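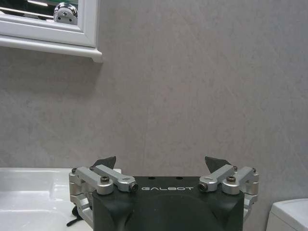 Ekene Tamuno reported that the arm stopped partway through a washroom run with fault 17 on the console, and that restarting it only brought the same fault back. Restarting does not clear fault 17, and operators are asked not to try it more than once.

Fault 17 means that the gripper did not reach the opening it was told to reach. In the Treker controller the fault is held until an inspection has been recorded. The procedure below applies to all two-finger grippers used in the Leveo cleaning trial.

Before you begin
Press the emergency stop and confirm that the arm brake is set. Keep hands away from the finger linkages until the console shows "Drive off." An open gripper can still close under power.

Inspection
1. Look at the fingers from behind. Both fingertips should stand clear of the housing, with an open gap between them.
2. Check the socket screws at the linkage joints. Do not tighten a loose screw on site – tag the gripper and return it to the Ustden workshop.
3. Follow any cable or strap near the linkages along its full length. A loose end that can reach a moving bar must be secured before power is restored.
4. Move each finger by hand through its full travel. Stop if you feel grinding or a hard catch.

Returning to service
Release the emergency stop, select Service, then Gripper, and enter code 949. Run 4 open and close cycles with the arm held away from the sink, mirror and other fixtures. If the fault returns during any cycle, leave the drive off and notify Imani Athumani.

Record the result on Form 16, including faults that cleared on the first attempt. Unrecorded faults delayed two repairs in December.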